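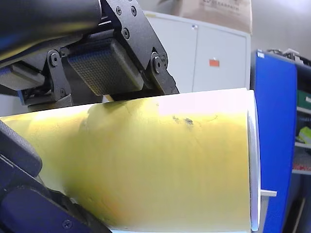 2019-06-29

Saturday, and I am at the kitchen table with the budget again. I promised myself to leave the papers in the bag until Monday. But Yaa Gbeho wants the list before she goes on leave, and I think better when the building is not around me.

So, the state of things. We have the one arm and the one gripper, and for all of the spring they were enough. Now the rolls are the problem. The gripper was bought in April of last year, when we handled only small parts, and Arthur chose it by a catalog and a good price. I don't blame him. I signed the paper too. But a big round thing asks for other fingers than a small flat thing, and every day I look at the pads and I ask myself how many more months they will serve.

There are three roads, as I see it.

The first is to buy only new pads. Vudton sells the set for 132 dollars, and I would take two sets, so that one stays in the drawer. The softer material would be kinder to the yellow wrapping. This is money we can spend without asking anybody, and I could order on Monday before lunch.

The second is the wider gripper from Jarko. On the telephone the man was very polite and very slow, and he would not give me a price before I gave him the weight of our heaviest roll. I told him I would call back. Then I had to admit to Yaa that I don't know the weight of our heaviest roll! We have always written down the diameter and never the weight. She laughed, but she also put it in her notebook, and her notebook is dangerous. So on Monday I must find a scale. The shipping people have one, and I will bring them cookies.

The third is to rent. Wirnis rents a complete hand with the mounting plate for 522 a month, with a minimum of three months. I made the calculation twice. That is 1,566 for the summer, and in September we have nothing in our hands. But we would learn what we need, and this also has a value, even if I can't write it in a column. Yaa says that renting is for people who can't decide. I told her I am exactly this person.

What I forgot last year, and must not forget now: the small costs. The bracket plates, the screws, the cable that is always too short, the day when the arm stands still because somebody changes its hand. Last time I wrote zero for all of this and afterwards I had to go upstairs and explain it. This time I put 500 in a separate line and I call it "mounting and unforeseen." If they cross it out, then they cross it out, but it will be there in black and white that I asked.

Also the delivery. Jarko told me 27 working days, and with the holidays in between that goes deep into August. If I want the hand before the autumn orders, the decision must come in the next two weeks. I will write this in the first sentence of the letter, because the people upstairs read the first sentence and then the total.

My feeling tonight is: pads now, weigh the rolls, ask Jarko for the real price, and keep Wirnis as a reserve. I was sure of the renting at four o'clock and sure of Jarko at six, so let us see what I think after sleeping.

It rained all the afternoon and I did not go to the market. There was soup from Thursday and the end of the bread. My sister called while I was adding the columns and I gave her, I am afraid, half an ear. I will call her tomorrow and ask about the new apartment properly – she had something to tell me about the balcony and I can't remember what.

For Monday: scale, cookies, order the pads, find the old invoice of the gripper. I believe it is in the green folder, together with the warranty.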